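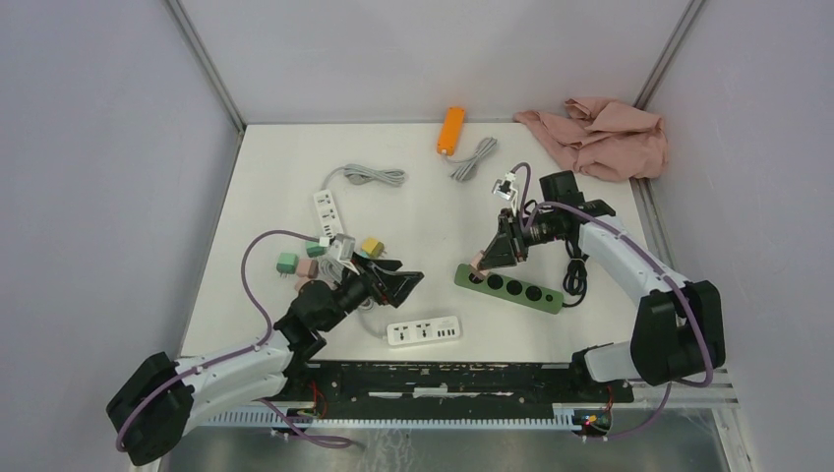
Two robot arms above a white tabletop.

Brundard announces Emum, a puzzle adventure for PC and consoles, coming in May

SASAVILLE, April 9, 2021 – Independent game studio Brundard is pleased to announce that its second title, Emum, will be released in May for Windows PC, Nintendo Switch and PlayStation 4. A free demo with the complete first chapter is available for download from today.

In Emum the player takes the role of Mao, a young lamplighter who arrives by ferry in a harbour town where every street has forgotten its name. By lighting the lamps in the correct order, Mao gives the names back, and with each name a new part of the town can be entered. The game has 9 chapters and 458 lamps. Not all of them are necessary for finishing the story, and players who like to explore will find several endings.

The game is played with one stick and two buttons. There is no combat and no time limit. A hint system can be switched on or off at any moment, also in the middle of a puzzle, and it does not influence which ending the player receives.

"We wanted to make a game which my mother can finish and which my brother will still find difficult," said Gervasio Carrasco, game director at Brundard. "This was harder than we have expected. The fourth chapter alone was rebuilt from the beginning, and I am very grateful to the team that they stayed patient with me."

During the closed beta, 1,309 players tested an early version of Emum and sent their comments to the studio. Following this feedback, Brundard has added a larger text size, a colour-blind mode and the possibility to assign the controls freely. The map, which many testers found too dark, has been drawn again completely.

The music was composed by Urho Riihimäki, who already worked with the studio on its first game. The soundtrack changes according to the number of lamps that are burning in a street – a dark street has only a single instrument, and a fully lit one has the whole ensemble.

"I wrote every melody so that it can be taken apart," said Riihimäki. "Sometimes the player hears the bass line a long time before the theme. I hope that some people will recognise it when it finally comes."

A boxed collector's edition for Nintendo Switch will be limited to 800 copies. It includes the game, a printed map of the harbour town, the soundtrack on CD and a booklet with sketches. Pre-orders are open on the Brundard website, and each customer can order a maximum of two copies.

Emum will be available with text in English, French, Spanish and Finnish. Save files from the demo can be continued in the full game on the same platform.

About Brundard
Brundard is an independent developer and publisher of video games with its office in Sasaville. The studio makes small adventure and puzzle games for players of all ages.

Review codes, screenshots and interview requests: please use the press form on the Brundard website and mention your outlet and preferred platform.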